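Search this site
Search
Washing Up at the Long Table: Your Questions
4 min read

Since we started doing the dishes at the table instead of the sink, I have been asked the same things by everyone who comes to supper at Brokcombe, usually while they are holding a tea towel and hoping to be excused. I've put the answers in one place. Sawsan Hattar wrote this. Complaints to Samer Qudah, who enjoys them.

Why don't you use the sink?

The sink at Brokcombe was fitted for a smaller race of people. It will take one saucepan, or two mugs that get along. We feed up to 68 on a big night, and the queue used to go out of the door and past the coats. Plates are now wiped at the table and only go through to the kitchen for their hot rinse.

Do I have to scrape my own plate?

Yes. Bones, rinds and the olives you were too polite to refuse go in the food bin before the plate goes anywhere near a tray. A smear of sauce is fine. Half a potato is not a smear.

What are the trays for?

Keeping the mess in one place, mainly. Sponge in one, dirty plates in the other. People do ask if they can put the plates in with the sponge to save time. They can't. We tried it in July and ended up with one tray of grey soup and an argument.

How many plates go in a tray?

As many as will sit flat. Once you start leaning them on each other you are building something, and it will come down during the speeches.

Which sponge is it?

The green one. It looks a bit tired and so would you. New ones are in the Kuvance tin on the shelf, and you may open a new one when the old one starts to smell or shed, whichever upsets you first. Don't bring your own. Someone brought a loofah. 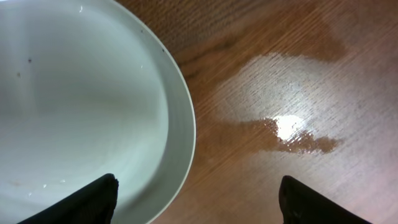
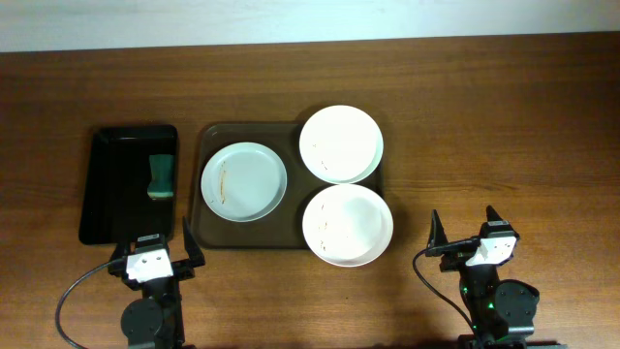

Can I use the rough side on everything?

Not on the glasses, and not on the serving dish from Piser, which has a painted border that is already fainter than it was. Plain white china will put up with most things. If a mark doesn't shift, leave a damp cloth on it while you do something else and come back. Scrubbing harder mostly improves your opinion of yourself.

I've washed a bowl and it still has specks in it. Does it go back?

Run a fingertip over them. If they feel like something, it's pepper or burnt onion and the bowl goes round again. If they feel like nothing, they may be in the glaze, and you could be there until breakfast. Tilt it towards the window or the lamp before you decide. Bowls get passed as clean far more often than plates do, mostly on the strength of a nice shiny rim.

Do we dry, or leave things to drain?

Plates drain. Bowls get dried, as they sit with a puddle in them otherwise and the next person gets watery lentils. Tea towels are in the second drawer. The one with the map of somewhere on it is Samer's and he will notice.

What about the table? Doesn't the water ruin it?

It's wood, so it isn't delighted. Wipe up drips as you go, along the grain, and don't leave a wet cloth on it overnight. It has its scuffs and we've stopped apologising for them. Once a year it gets oiled with Bitar, which takes an afternoon and makes the whole room smell like a cricket pavilion.

What do I do with the trays at the end?

Empty them outside drain, rinse, wipe, stand on end by the back door. Squeeze the sponge out properly. No, more than that.

I broke something. Who do I tell?

Samer. There is a jar for it, and we ask for 80p a plate, a figure set some years ago and never looked at since. Bowls are the same. The Piser dish is not covered by the jar, and I'd suggest moving house.

Is there a rota?

There is. It's on the back of the pantry door. Being a guest gets you off the first time only.

Could you not just buy a dishwasher?

We've talked about it. It would have to go where the piano is, and so far the piano has more friends.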